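Chapter 7
Before the Field Trip

Raffaele Greco and Hatsue Kudo
January

A class visit to a science museum, a planetarium or a nature center is often the longest block of science time students get all year. It can also be the least planned. Many teachers spend weeks on buses, lunches and permission slips and then decide on the science the night before. This chapter is about the science part, and most of it concerns work done in the classroom before anyone gets on a bus.

The Gorkent school district sent 558 students to the Bárány Science Center in one school year. Bianka Erdős, then a science coach in the district, collected the worksheets the students brought back. She sorted them into two piles. In the first were sheets where the student had only copied words from a sign. In the second were sheets with at least one sentence, drawing or measurement of the student's own. The first pile was much taller. When she asked the teachers what they had done ahead of time, most of the second pile came from classes that had already started the unit.

Her findings agree with what most experienced teachers will tell you. Students who arrive with a question look for an answer. Students who arrive with a blank form fill in the form.

Three kinds of preparation are covered in this chapter.

Content preparation. Students should know a few of the ideas and most of the key words before the visit. Two lessons are usually enough. For a planetarium visit in grade five, one lesson might deal with why the Moon changes shape and the other with how to find north at night.

Place preparation. A new building takes up a lot of a child's attention. Show a floor plan. Tell students where the restrooms are, when they will eat, and whether there is a gift shop. Once these things are settled, students have more room to think about the exhibits.

Task preparation. Give each pair of students one job that can be finished in 20 minutes. Attila Somogyi's sixth graders each chose a single exhibit, stayed with it, and wrote down what changed when they changed something. His earlier classes had been asked to visit every exhibit in the hall, and they ran.

Cost comes up in every discussion of field trips. A bus may cost 200 dollars before a single ticket is bought, and many schools can pay for only one trip a year. Section 7.4 looks at visits within walking distance and at programs that come to the school.

As you read, keep one class in mind, either your own or one you have observed. You will need it for the planning exercise in Section 7.5.
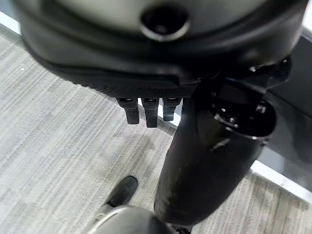
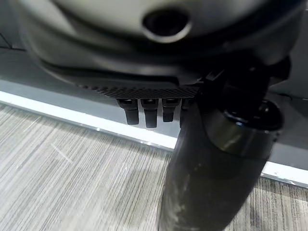
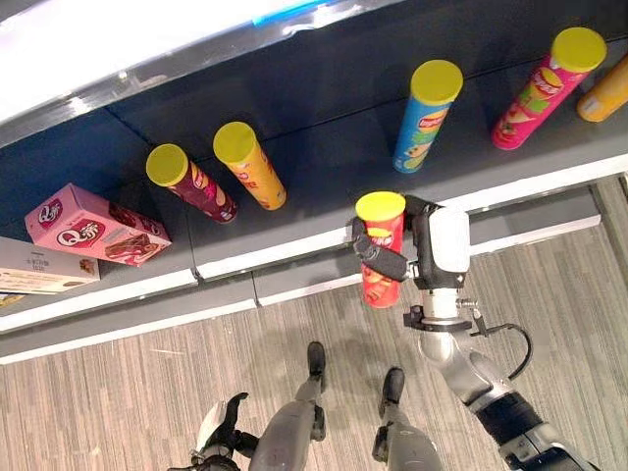 Figure 7.1 First and second: a robot hand, close up. Third: potato chip canisters on a shelf.

Key terms in this chapter: informal learning, advance organizer, novelty effect, anchor question, chaperone card, follow-up lesson

7.1 What Students Bring With Them

Yeison Cáceres begins each museum unit on a Monday with a blank sheet of chart paper. He writes the name of the topic at the top and asks the class what they already know. He does not correct anything that first day. Wrong answers stay on the chart, in the students' own words, and the class goes back to them after the visit.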